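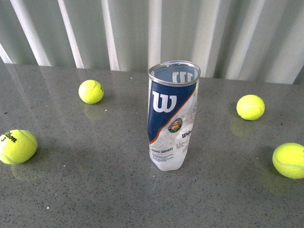 Dimcombe Club Tennis Records: Data Card

Summary
The Dimcombe records contain the results of 4000 singles and doubles matches played at amateur clubs in the Dimcombe district league. The collection was transcribed from paper scorecards and is maintained by Jacqueline Carré and Čestmír Sýkora.

Contents
matches.csv: one row per match, with date, venue, court surface and final score
players.csv: 1094 player codes, with age band and playing hand
venues.csv: club name, number of courts and indoor or outdoor status

Names of players have been removed. Codes remain the same across seasons.

Known limitations
Tiebreak scores are missing for 693 matches. The Leitner club did not record court surface before moving to its present grounds, and the field is left blank for those entries. Doubles pairs are listed in the order written on the card, which does not indicate serving order.

Permitted use
The files may be used for research and teaching. Attempts to identify individual players are not permitted.

Updates
Corrections are reviewed each July. Reports should give the match number and the field in question.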